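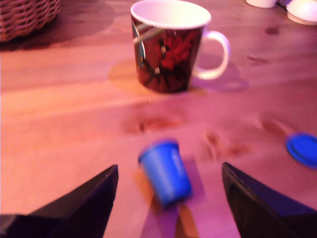
Should a high school robotics club be graded? Only if the school is ready to hand out a lot of Cs to its most interested students.

The Drestwood district wants our Thursday club to become a credit course, with a rubric. I have read the rubric. It awards 9 points for "task completion" and 2 for "persistence," which tells you who wrote it and how long they have spent trying to get a gripper to move a small blue cup across a table with a mug on it.

Unathi Makhubela ran that job 37 times last term. By my reading she earned a solid D. She also rewrote the grasp code, taught two freshmen to read an error log and learned to swear in Czech from Amos Dvorak, our other coach. The rubric has no row for any of this, least of all the Czech.

Give the kids the credit, by all means. Colleges like credit. But make it pass/fail, and let passing mean you showed up and left the code in better shape than you found it. The district can spend the rubric money on batteries. We're always out of batteries.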